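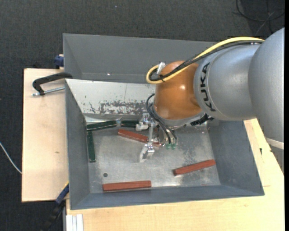

Bin cell at the Sturside shop, KUKA over the green and red blocks.

Thread: Do clamps count as a fixture? (cell checklist, August draft)

benchgoblin
Section 2 of our draft checklist says "bins shall be fixtured to the work surface." Our bin sits on boards with a C-clamp and bar clamps at the rim. Zúñiga's auditor wrote it up as "temporary workholding." It has been temporary for 400 shifts. Do we have to bolt it?

torque_and_cheese
Bolt it. A clamp is a promise made by whoever tightened it last.

benchgoblin
I tightened it last.

torque_and_cheese
I stand by my post.

pallet_cleanser
Disagree with the bolt crowd. We swap bins at Itov every time the part changes, and bolts just mean people leave half of them out. Clamps are fine if you paint a witness mark across the jaw and the rim, then check it at start of shift. If the line doesn't meet, re-teach before you run.

mildred_estop
Can we talk about the hose routing instead? Yellow cable up over the wrist in a tight loop, black ones tied along with it, thin hoses swinging out on the left. Our house rule is to run the wrist to both ends of travel at 40 percent, by hand, with somebody watching the loop. No new ties until you've done that. I've seen what a tie in the wrong place does to a fitting and it was a long afternoon.

benchgoblin
Draft says "cables shall be managed." That's the whole clause.

mildred_estop
Managed by whom, a guy named Cables?

pallet_cleanser
Also put the scrapes in the checklist. That bin bottom is scuffed all over and the sloped panel is chipped dark along the lower part. Photograph it monthly so you can tell new damage from old. Otherwise every crash gets blamed on the previous crash.

torque_and_cheese
Fine, I'll give you the photos. Still bolting mine. At Terkovow we had a bin walk nearly 2 inches and the arm kept reaching for where it used to be, like my dog with the old couch.

benchgoblin
Proposed wording: "Bins shall be bolted, or clamped with witness marks checked each shift and logged." Any objections?

torque_and_cheese
100 of them, but the word "logged" bought you most.

mildred_estop
Cables clause. I'm not letting it go.

benchgoblin
Send me a sentence by 3 p.m. and it's in.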